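Our February outing to the Strobel pottery

We had been promising ourselves a trip to Zukthorpe for so long that when the letter finally came saying yes, do come, and bring as many as you can fit in a minibus, I think half of us had forgotten we'd asked. It was Wiebke Kohlhase who had written, back in the autumn, after she bought a Strobel teapot at a church sale and wanted to know how they got the spout to pour so cleanly. So off we went, with flasks and far too many sandwiches, and a heater in the minibus that only worked if you sat directly behind Arne Baumgart.

Zukthorpe is one of those long villages that you keep thinking you have left and then there is another bit of it. The pottery is at the far end, past the chapel, in what used to be a maltings, and the first thing you notice on getting out is the smell, like a garden after rain. Dineo Shabalala met us in the yard in a clay-spattered apron and had us indoors with a hot drink before we'd got our gloves off, which I mention because I have been on visits where you are kept standing in a car park for the safety talk!

We began in the clay store. I had always imagined that a potter bought clay and then got on with it, but there is a great deal of mixing, sieving and waiting first, and Dineo told us that a fresh batch is left to rest for 30 days before anyone is allowed near it. Imke Kettler asked what happened if you were in a hurry. "You make bad mugs," said Dineo, and moved us along.

The throwing room was the part most of us had come for. Leonie Rathjen, who hasn't touched a wheel since school, was talked into having a go and made a very decent small bowl, or it was decent until she tried to lift it off. We all clapped anyway. The man at the next wheel carried on making jug after jug without once looking up, and I could have watched him until teatime (I very nearly did, and had to be fetched).

After that came the glaze room, and I'm afraid this is where I took the most notes, so bear with me. Every glaze looks like dishwater in the bucket, all greys and dull pinks, and you only find out what you've got when it has been through the kiln. They keep a wall of little test tiles, over 300 of them, each with a number scratched on the back, and number 31 is a green so lovely that Wiebke asked if she could buy the tile. She couldn't. There was a long and friendly argument over whether blue cups make tea taste weaker, with Arne firmly of the view that they do.
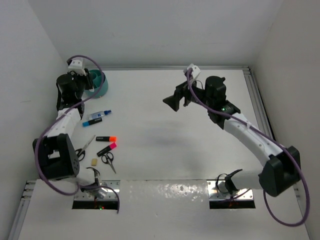

A teal cup, standing upright on a white tabletop.

The kilns themselves were cooling, so we weren't able to see inside, but we could put our hands near the brickwork and feel the warmth coming off it, and several of us lingered there longer than was strictly educational. It was a raw sort of day outside.

Lunch was in the old drying loft, up a steep stair with a rope for a handrail. If your knees are anything like mine, ask about the back way, where there is a proper ramp from the lane. They did us a leek soup in their own bowls, and there was a plum cake that Imke has since tried to copy twice.

Then the shop, of course. The seconds shelf is by the door and is well worth a rummage, as most of the faults are the sort you would need your good glasses to find. I came away with a butter dish and a jug I had no need of whatsoever. Leonie bought six egg cups and held them on her lap all the way home.

If you'd like to go yourselves, they take groups of up to 10 in the mornings, and it is best to write well ahead. Wear old shoes. The Vevemton bus stops by the chapel, though it is a fair walk from there with a heavy bag. Wiebke, by the way, did get her answer about the teapot spout: it is cut at a slant while the clay is still soft, and the edge is left quite sharp. She has been looking at everybody else's teapots ever since.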